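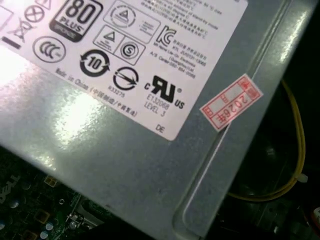 Plekow starts picking up old computers at the curb

6 Apr 2018
Reading time: 5 min
Print | E-mail

If you have a dead computer in your basement (I have two, plus a monitor that weighs as much as my dog), you can finally get rid of it without driving all the way out to the transfer station. Plekow is starting curbside pickup for old electronics, and you can put your name on the list starting this week!

I went to the town office to ask how it works, and Zewditu Lemma, who runs the trash and recycling side of things there, was kind enough to sit down with me and a very long printout. The short version is that you call or stop in, you say what you've got, and you get a date. You put the stuff out by 7 in the morning on that date, on the grass and off the sidewalk, and the truck takes it away. The first computer is free for each household. After that it's $5 apiece, and you pay when you book, so don't tape an envelope of cash to anything. One person did that with a refrigerator last year and it blew down the street.

What they'll take: desktop computers, laptops, monitors, printers, keyboards and mice, routers, game consoles, and what the printout calls "associated cables," so yes, that box. TVs are a different story. Old tube TVs cost the town a lot to get rid of, so those are $29 each, and they have to be booked separately. I groaned out loud when I saw that one. Zewditu said she gets that a lot.

They won't take anything with a compressor in it, no smoke detectors, and no loose batteries. If your laptop has a battery that pops out, pop it out and bring it to the front desk at the town office, where there's a drop box by the door. If the battery looks puffy, don't mess with it at all. Call first and they'll tell you what to do.

So where does it all go? For now, to Cloutier, the recycling outfit over in Weris that already handles our cardboard. They've set aside part of their building for electronics, and I got to poke around over there too. Shamim Usmani showed me the benches where the computers get opened up and sorted. I'd always figured everything went straight into a shredder, and some of it does, but a good chunk gets pulled apart first. The working parts go back into other machines, and those get sold cheap out of the front room. The rest is split up by type and shipped out to places that want the copper or the aluminum or the boards.

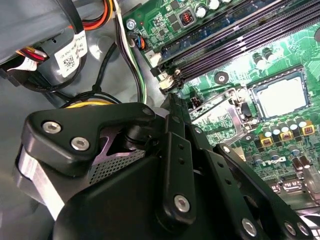 Shamim told me the thing that slows them down most is dust. Dust and pet hair! A computer that spent ten years on a carpet next to a cat takes a lot longer to clean out than one that sat up on a desk. I went home and looked behind mine and I'm not going to tell you what I found.

The other question I had, and I bet you have it too, is about all the stuff that's still on the old computer. Tax returns, photos, that novel. Cloutier wipes every hard drive that comes in, and the ones that can't be wiped get punched through with a press. You can ask for a slip of paper saying yours was done. If you'd feel better pulling the drive yourself and keeping it, go ahead, they'll still take the rest of the computer. They'd just like you to put the screws back in the side panel so it doesn't fall open on the truck. And do copy off your pictures before you book. Once it's on the truck they can't go back and find it for you, and Zewditu has already had one phone call like that from the trial run.

Oh, the trial run. I should have said that earlier. Last August the town tried this out on the streets between the river and the old Zondumia plant, and 139 households signed up, a lot more than they'd planned on. They had to send the truck around a second time. That's a big part of why the selectmen said yes to doing it everywhere, along with the stuff that keeps turning up in the ditch on the quarry road. There's a fine for that now, by the way, and it's $200, so somebody's old printer could turn out to be a pretty expensive one.

Not everybody's happy. My neighbor across the street thinks the whole thing ought to be free, TVs and all, and he isn't shy about it. I see his point. He lives on a fixed income and he's got three sets in the garage that came with the house. I asked about that and was told there's no discount yet, though it's being talked about for next year's budget. If you care about it one way or the other, the budget hearing is open to anyone who wants to get up and speak, and the date will be on the town notice board once it's set.

You can still haul things to the transfer station yourself if you'd rather. Same hours, same sticker on the windshield, and the same fees as the curb, so you don't save anything but you don't have to wait for a date either. Apartment buildings are on a separate plan. If you rent, ask your landlord, who's supposed to have gotten a letter. If your landlord hasn't gotten a letter (mine swore up and down he hadn't, back when I rented), call the town office and they'll send another.

A few people have asked me about buying one of the fixed-up computers. The front room at Cloutier is open in the afternoons, and the prices are written on a piece of tape on each machine. They come with a keyboard and mouse but no monitor unless you ask, and you can bring one back within the month if it quits on you. I was tempted by a little black one myself, but I went there with a promise to my wife that I'd come home with fewer computers than I left with, and I'd left with none.

To book a pickup, call the town office or stop at the front desk. Have your street address handy and a list of what you're putting out, because they do ask. I'm booked for both of mine and the monitor.

Contact us | Copyright 2018, all rights reserved | Back to top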